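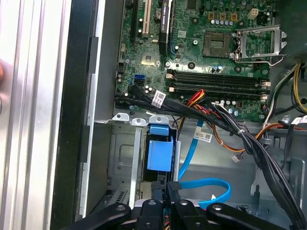

Green board, CPU socket open, retention lever up.

Workshop > Refurbishment > Galleries > Desktop towers

Tower teardown, bench notes

Giang Vương keeps these pages for the Dumora parts store. The tower came in with a batch of 29 office machines in May. Boards that pass inspection go to Shenoy for resale; cases are stripped for steel.

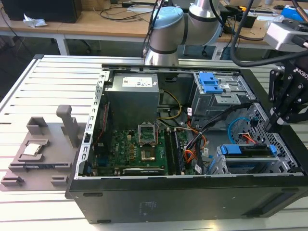 Drives and processors are booked in separately, and each carries its own stock line. Processors are logged by socket type and the pads checked under a lens at 4x. The silver CPU in the centre pocket of the grey fixture tray stays there until its number has been entered. Drive caddies, blue on this model, are kept with the case until the bays have been checked.

Cable looms are left in until the board screws are out. Pulling the loom first tends to drag on the power headers.
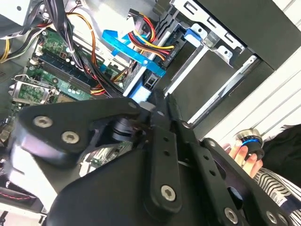
Headers with bent pins are marked on the job sheet, and the board goes to the Astano shelf for repair. Sound boards get 72 hours on the test rig. Fans are not reused.

Comments

pkell: Do you replace the coin cell as routine or only if it reads low?

Giang Vương: As routine. We buy them in boxes of 1000.

rusty_m: Vollska trays fit these caddies if you file the rear lip.

Contact the parts store | Copyright Dumora | Back to top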